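I went to see the towel people in May. I should say straight away that I have never in my life folded a towel well, and that this was half the reason for going (the other half was the promise of cake).

Mulden is a small linen service on the edge of Salem. It looks after the sheets, towels and bath mats for guest houses, a couple of hairdressers and one very fussy swimming club. The woman who runs the folding room asked me to leave her name out, as she gets enough questions about fitted sheets already. She's been there 16 years and talks the way she folds, very quickly and with no wasted corners.

"People think it's the ironing," she told me before I'd got my coat off. "We hardly iron anything. A towel wants a good shake, a flat table and somebody who isn't in a mood."

So I asked about the shake. I'd always assumed it was for show! She does it twice, once from each short end, and she swears she can hear when it's right. "It should crack. If it flops, you've still got a twist in it somewhere, and then you'll fold the twist in and wonder why your pile leans."

The piles do not lean. There were rows of them along the back wall when I arrived, all fold-side out, and I kept wanting to stroke them. In a good week the room gets through 1,838 pieces. She knows the figure because it's the record, and it's chalked up over the door. They've been trying for 2,000 ever since - "and we'll do it, if the swimming club ever stops sending them back in knots."

I'd brought my notebook and a long list of sensible questions, most of which she ignored in favour of hems. She has strong feelings about hems. The hem is the bit you line up, she says, never the fluffy part, as the loops will lie to you. A towel that has been through the wash a few hundred times isn't a rectangle any more, and you have to decide which edge you're going to believe. She believes the short hem. Her mother believed the long side, and apparently this was a live issue at Christmas.

Colour came up too. White is what everyone orders, and she finds it dull. Her favourite is the dusty pink, which one guest house chose years ago and has stuck with, and which she says hides nothing but feels nicer than anything else in the room. I had a feel and I'm inclined to agree. It's properly nubbly, the sort of terry you want after a cold swim.

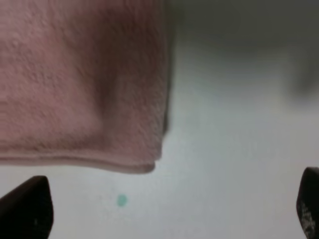 Fletlow, on the next table, reckoned the pink ones were the worst of the lot to get square, and would take a plain white bath sheet over them any day. They creep, was the complaint. You line up one corner and the opposite one has wandered off by the time you get round to it, so it's best to hold the hem down with the flat of your hand and smooth away from yourself.

"That's only if you rush," came the answer from my side of the room, and there followed a short debate on thirds versus quarters which I couldn't have stopped if I'd tried.

For the record, Mulden folds in thirds along the length, then in half, then in half again. Quarters make a fatter edge and slide about in the crate. At home, though, she does whatever fits the airing cupboard. "I've got a shelf that only takes them rolled. I don't tell anyone here."

Then it was my turn. I was given a hand towel, which I think was a kindness, and the shake went fairly well (a faint crack, I'd call it). The thirds were another matter. I ended up with one flap much wider than the other and a corner poking out like a tongue. She undid the whole thing without a word and gave it back to me. By my fourth go it was allowed on a pile, though I noticed it went in the middle.

I asked what she'd say to somebody with a cupboard full of crumpled towels and no patience whatsoever. She thought about it for longer than I expected.

"Do them while the radio's on. And clear the table first, all of it, the post and the fruit bowl and everything. You can't fold on half a table."

The cake was lemon drizzle, by the way, and it came out at four o'clock on a tray lined with a very neatly folded tea towel. I've refolded everything in my bathroom since. The bath mats have defeated me, so I may have to go back.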